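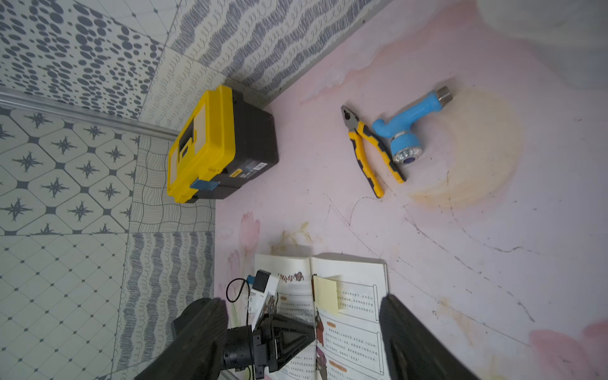

Chapter 7
Where Things Live: Sorting, Storing and the Household Surface

Every home has a table that was bought for one purpose and conscripted for all the others. It may have started out as a place to eat. By the second winter it is a workbench, a reading room, a mail depot and a holding cell for objects awaiting a decision. The table in the photograph opening this chapter has pale pink flowers on it, and on top of the flowers a toolbox, a pair of pliers, a hose nozzle and an open book. It also has a large yellowish-orange stain, about which we will have more to say in Section 7.4.

Students coming to household management for the first time tend to assume that the subject is about tidiness. Tidiness is a matter of taste, and we have marked enough assignments to know that taste can't be taught before the mid-term. What can be taught is location. An object has a location when the people who use it can find it without shouting. By that standard a messy shed may be perfectly well organized, and a spotless kitchen may be a disaster with nice counters.

Three kinds of "away"

When someone says a thing has been put away, they can mean any of the following.

Stored: the object is in its usual place, and somebody other than the person who put it there could find it.

Parked: the object has been set down somewhere convenient, with every intention of moving it later. Most of what is on most tables is parked.

Lost in good order: the object is in a labelled container, on a labelled shelf, and the label is wrong.

Look again at the opening photograph with these terms in mind. A toolbox with its lid on is a storage device. Pliers lying beside a toolbox are parked, and they are parked a hand's width from where you would expect to find them, a distance that will be familiar to anyone who has ever shared a garage. The nozzle is a harder case. It overlaps the pliers, so in a loose sense it has been filed under "tools," but few of us would think to look for garden equipment there in the spring. The book belongs to another system altogether.

The Hekavow survey

In February, Remedios Aranda and Shaimaa Tawfik asked residents of the Hekavow housing co-operative to keep a log of one flat surface in their homes for 6 weeks. Participants could choose any surface they liked. Nearly all of them chose the kitchen table, and a man in the east building chose the top of his chest freezer and defended the choice in writing. The finished logs held around 3,000 entries, including one for a single mitten that appeared every week and was never joined by its partner.

Two findings matter for this chapter. Small hand tools stayed out longer than any other class of object, dishes included. And containers with latches were opened less often than containers with loose lids, whatever was inside them. Aranda's field note on the second point, dated 3/29/20, reads in full: "People will walk around a latch." We will come back to this in Section 7.3, where you will be asked to redesign a junk drawer, and where we apologize in advance to your roommates.

Surfaces and what they put up with

A surface used for everything wears like one. Scratches, smudges and stains build up, and each household sets its own point at which a mark stops being a problem and becomes part of the table. Tawfik calls this the amnesty line. Walls get off more lightly. Ceramic tile beside a work surface is easy to wipe, and a busy pattern — spots, stars, scribbles, or all of them in one corner — gives a splash plenty of company until somebody gets to it with a cloth.

Before you read on

Choose a flat surface where you live. Don't clean it first; we will know. Write down what is on it, and mark each item S for stored or P for parked. Beside every P, write where you believe the item should be, then ask someone else in the household the same thing and record their reply separately. Keep both columns. You will need them for the floor plan in Section 7.2.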